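Forums > Rocks & Minerals > Lab Talk > Sample Prep

Browse New posts Members Search Log in

Getting garnets out of a schist without losing your mind

Last updated: December, 9:40 pm

stepien_rocks
OK so I've got a bucket of garnet mica schist from the Hundwood quarry and I want to pull a clean garnet separate out of it for dating (Lu-Hf, if the lab at Dornbridge will still have me). I've crushed a test batch in the jaw crusher and sieved it, and now I have a tray of stuff that is mostly mica flakes stuck to everything. The garnets are small, 2 mm at best, and full of little quartz inclusions. Do I go straight to heavy liquids or is there something I should be doing first? I've only ever done zircons before and this feels like a different planet.

muddyboots143
Paper first! Tip the tray, tap it, and the garnets roll down while the mica just sits there and sulks. Do that four or five times and you've lost most of the mica for the price of a sheet of printer paper. Then the magnetic separator. I wouldn't even open the heavy liquid cabinet until you've done both.

wwrobel
Agree on the paper, don't agree on the rest. If the garnets are full of quartz, the magnet will hand you a lovely red pile that still has all the quartz in it. Crush finer. I know it hurts to smash up nice grains, but go down to a quarter of a millimeter or so and a lot of those inclusions come free. Then magnet, then liquids, then pick by hand.
Waldemar Wróbel

muddyboots143
Finer is fine until you have to pick it, Waldemar. I did one batch that small and saw red dots on the ceiling when I went to bed.

stepien_rocks
How much do you both end up with? The lab wants 5 fractions plus the whole rock, and I was hoping for 900 mg of clean garnet so I can mess one up and not cry.

wwrobel
That's a generous amount, and you'll get it from a bucket easily. Keep a split of the whole rock BEFORE you start any of this. Powder it separately, label it, put it somewhere else. I've seen people crush the lot and then try to rebuild a whole rock from leftovers. It doesn't work, the mica goes everywhere and you've lost half of it to the dust extractor.

marianna_cz
Can I be the annoying one? Quartz inclusions aren't the thing I'd lose sleep over. They carry next to no Lu or Hf, so mostly they just dilute you. What will wreck your age is zircon, because one tiny old zircon brings along more hafnium than the garnet around it. So before anyone crushes anything finer, look at a thin section and see what's in there. Then ask the lab how they dissolve. If they do it on a hot plate in Savillex-type beakers, most of the zircon stays behind. If they use bombs, it all comes along for the ride.
Marianna Czerwiński

wwrobel
Fair point about the zircon, but I still say go finer. Quartz isn't the only passenger in a schist garnet. There's ilmenite, rutile, apatite, and I'd like all of it out before it goes near a beaker.

marianna_cz
Sure, if the thin section says it's full of them. I just don't like doing it blind — you can also end up mixing cores and rims that grew at different times, and then you have a very precise number that means nothing.

stepien_rocks
This is great, thank you both! I do have two thin sections, I just never looked at them with this in mind. I'll check the garnets for zoning too. Clovano, if you're reading, weren't you doing something like this last winter?

clovano
I was, on amphibolite though, so no mica to fight. I went with the coarse fraction, split it by magnetic strength into a few groups, and ran each one separately. The spread in Lu was better than I'd hoped for. My whole rock point was off the line the first time and I ended up redoing it. So yes to what Marianna said about asking the lab how they dissolve, I should have asked sooner.

muddyboots143
See, coarse!

wwrobel
On amphibolite!

stepien_rocks
Ha. OK, plan for now is whole rock split first, then thin sections, then the paper trick on the test batch while I wait to hear back about the beakers. I'll try one small batch coarse and one fine and post both under the scope so you two can keep arguing with something to look at.
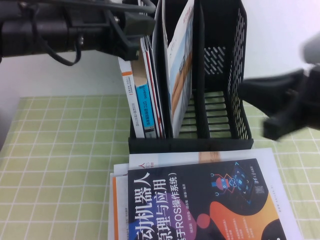
One more question while I'm at it. After picking, do you leach the garnets in weak acid before weighing, or just rinse them in clean water and ethanol? My zircon habit is to leach everything, but I don't know if that strips Lu out of the garnet as well, and I'd rather ask before I pour.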